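Simulated kitchen tasks: checking before you publish

Gallery from the Okeke good practice notes for kitchen robots, October 2025
Text by Daiane Batista and Ansel Lyons

Version two of our notes covers the part of the work that most written rules skip, the simulated kitchen where a robot's behaviour is tried out before anyone puts it on a real worktop. Plakau and Lerkeck both asked for something they could hand to new starters, so the wording is plain and there are 19 rules in all. Most of them concern three matters: what a reviewer must look at, what must be written down, and who is allowed to throw a run away.

The sink gets a section to itself. It is a place where people put crockery, food and anything else they happen to be carrying, and a rule written for a clear worktop does not always carry over to a basin with walls. Laimutė Stankevičius wrote the first draft of that section in August and Josué Guimarães tested it against older runs from the Banduler kitchen set.
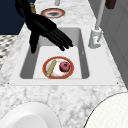
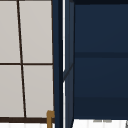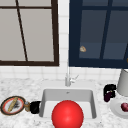 Views from one simulated kitchen. First: open hand over the basin, plate with bread and fruit inside (rules 4 and 7). Second: window and navy cabinet front (rule 11). Third: sink with red ball, crockery on the worktop either side (rules 4 and 12).

The rules named in the caption are given in full below.

Rule 4. List what is in the basin. The reviewer writes down every item lying in the sink, including items that have no part in the task. "Crockery" or "food" will do where the item is hard to name. Do not guess.

Rule 7. Record the hand as open or closed. A hand near an item is not to be logged as holding it. If the fingers hide the item, write "not visible" and move on to the next view.

Rule 11. Keep views that show no part of the robot. They are logged in the same way as the others and may not be removed to make a run look tidier. A run with views missing is marked incomplete, whatever its score.

Rule 12. Name the same thing the same way. If one reviewer writes "kettle" and the next writes "jug", the entry goes back to both of them. Where they still differ, the more general word is used and the difference is noted – this happens more often than we expected with round fruit.

Each batch sent for review holds 2,000 runs, and no batch may be signed off by the person who set it up. Lerkeck had been working with batches of 4,000. Its reviewers told us the second half was being read too quickly, and the limit was halved before this version went out.

A run may be thrown away only if the simulation itself has failed, for example where an item has passed through a solid surface. Poor handling by the robot is not a reason. The log must give the name of the person who made the decision and the rule they relied on.

Simulated results are to be labelled as simulated wherever they are shown, including in slides and internal reports. A good result in the simulator does not replace the checks on a physical robot, which are set out in a separate set of notes.

Rule 18, on lighting changes between runs, is still in draft. Comments on it should go to Lindalva Honorato at Okeke – please quote the rule number and say which kitchen you are using.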